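The kettle was already on when I arrived at Standale, and it stayed on, more or less, for the two days I spent there. It is that sort of workshop. You come up a long lane past a farm shop, you are given a mug before you have your coat off, and then you are led into a back room where people are arguing in a friendly way about fingers.

Robot fingers, I should say. Maiara Magalhães has been working on them for longer than she cares to add up, and when I wrote to ask whether I might come and watch a comparison of two grippers she wrote back within the hour, with directions, a warning about the lane and a list of places to eat in Drollwood (the pie shop is very good, and I would go back for it alone).

The two grippers have names, as everything at Standale seems to. Esteban is the older design, a broad two-pad hand that closes on things with a good firm squeeze. Bronach is newer and odder, and ends in a single thin finger that pokes, nudges and pushes, and has no interest in gripping anything at all. The question Maiara had set herself was a homely one. If you wanted an arm to help in a kitchen, turning the hob on and off, sliding a pan along, pressing the button on the cooker hood, which of the two would you rather have on the end of it?

I had pictured a real kitchen, with real pans and perhaps a real smell of burning. What I got was a desk, two large screens and a very comfortable chair. Nearly all the early work is done in simulation these days, and after an afternoon of it I could see why. A simulated hob can be put back exactly as it was with one key. Nothing gets scratched, and if the arm goes straight through the worktop, as it did twice while I was watching, you laugh and start again.

"People think it's cheating," Maiara said, pulling up another run. "But I'd have broken every cooker in the county by now."

By the time of my visit she had 543 runs saved, all begun since June, and she was kind enough to show me what I am sure were some of the duller ones as well as the good. Esteban did very nicely with anything that stood up and had sides. Give it a pan handle and it was happy. Give it a small round knob with something else close by, though, and those big pads got in each other's way, and the arm had to back off and come in again from another angle, which took an age. I found myself leaning in my chair, as you do when somebody else is parking a car.

Bronach was a different story, and not always a better one. A slim finger can get into gaps that a wide hand can't, and it hides much less from the camera, so you can see where you're going. But it can't hold on to anything, and turning a knob with one finger is a knack – try it at home, with your thumb tucked away, and you'll see what I mean. Maiara's answer is to have the tip push against the side of the knob and travel round with it. On one cooker layout she had it working well. On another, where the knobs sat lower, the finger kept slipping off, and she has a page of notes about it in very small writing.

The camera came up more often than I had expected. Hers is fixed so that it looks past the gripper and down at the job, which means that the gripper itself fills a good deal of the view. She tried eight positions before settling on this one, and she still isn't fond of it. Move it further out and you see more of the hob but lose the tip, and the tip is what matters when you're trying to touch something small. I asked whether two cameras might not be the answer. She sighed, topped up my tea and told me about cables for quite some time.

So which would she choose? She wouldn't be drawn, at least not on the record, though I noticed that it was Bronach she went back to whenever there was a spare ten minutes. The next step is to try both on a real arm, with a second-hand cooker that was waiting under a dust sheet by the door. She has asked me back for that, and I have said yes, provided we can stop for pies.

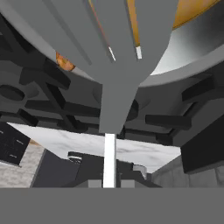

*The slim white finger reaches down in front of the simulated cooker, with a knob to either side.*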